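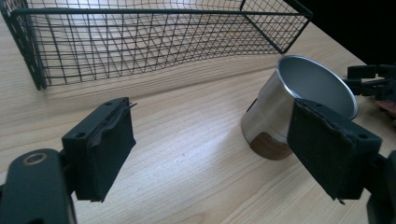 I moved in November, from a two-bedroom with a basement to a one-bedroom without one, and I have been meaning to write down what I did with my stuff while I still remember it.

The new place is 700 square feet. The old one was not a lot bigger on paper, but the basement didn't count toward the number, and the basement was where everything went. I lived there nine years. You can put a lot in a basement in nine years.

I started with the kitchen, which was a mistake. Kitchen things get used, so you end up packing a pan and then digging it out again the same night. If I did it over I would start with the books, then the closet, then the basement, and leave the kitchen until the last three days.

The books took two evenings. I had a rule that I'd keep anything I had read twice or was likely to lend out. That left four boxes. The rest went to the library sale, except for a set of field guides that I gave to Upendo Shemweta from my old building, who walks a lot more than I do. The library only takes donations in the morning, before 11, and they want them in boxes with lids. I had to make two trips because the first time I brought bags.

Clothes were easier. I don't have many and I don't care about most of them. I kept two winter coats and probably only need one.

Then the basement. I'm not going to list it all. There was a dehumidifier that hadn't worked since before I moved in, a box of cables, paint cans from a color I painted over, and a bike with no front wheel. I also found all my tax papers going back to my first job, which I had been sure were lost. I shredded the old ones on a borrowed shredder that overheats every ten minutes – so ten minutes on, twenty off, for most of an afternoon.

The movers were Puveck. I called three places and they were the only ones who gave a price over the phone without wanting to come look. The final bill was $1043, and that included $50 for the stairs, which they had told me about up front. They showed up at 8, and they were done before 1. One lamp got broken and it was my fault for packing it in a box with the iron. I'd use them again.

What I did not plan for was storage. The new apartment has one closet, in the bedroom, and it is shallow. Hangers fit if you turn them a little. There's no linen closet, no pantry, and the space under the bathroom sink is mostly pipe. For the first couple of weeks I lived out of boxes and kept a list on the fridge of which box had what in it. That worked better than I expected, and I was tempted to leave it like that.

I went out to Stesell and walked up and down the storage aisle for an hour. Most of what they sell for small apartments is a box that goes inside another box. I almost bought a set of clear bins with handles and then thought about where the bins would go, and put them back.

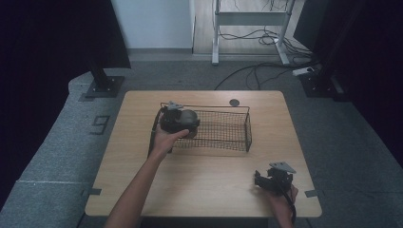

The one thing I did buy that day was a tall shelf, the Nyanda, for the wall next to the stove. It's narrow and has five levels, and it now holds all the dry food, the big pots and the toaster. Putting it together took me most of an evening. The instructions have you attach the back panel before the third shelf, and if you do it that way the third shelf won't slide in. Leave the back off until the end. It came with a strap to fix it to the wall, and you should use it, as the shelf leans forward a bit on an old floor.

For the bedroom I raised the bed. Mine had short legs, so I got a set of risers and now there's enough height underneath for suitcases. The winter blankets live in the big suitcase and the tax papers (the ones I kept) live in the small one. If I ever go on a trip I will have a pile of blankets on the floor for a week, and I can live with that.

The bathroom I mostly gave up on. Towels are on a hook on the back of the door and the spare ones are on top of the Nyanda with the cereal. Cleaning stuff is under the kitchen sink.

A few things I got rid of and have missed: the big roasting pan, a folding chair, and the good flashlight, which I think went out with the cable box by accident. Everything else I honestly could not name. I know there were fourteen boxes of it, and I remember the weight, but if you asked me what was in box nine I'd have to guess.

I did keep a few things that make no sense in a place this size. My grandmother's sewing machine is one. I don't sew. It weighs as much as a small child and it sits in the corner by the window with a plant on it. I also kept the floor lamp that didn't break, though there's an overhead light in every room here.

Still left to do: hang the pictures, find somewhere for the vacuum, and call the building about the radiator, which is either off or very much on. The hallway is also pretty dark, and Nellow has a stick-on light that would probably do the job, but the reviews say it peels off when the wall gets warm. My hallway wall is the one with the radiator on it. I may just get another flashlight and leave it by the door.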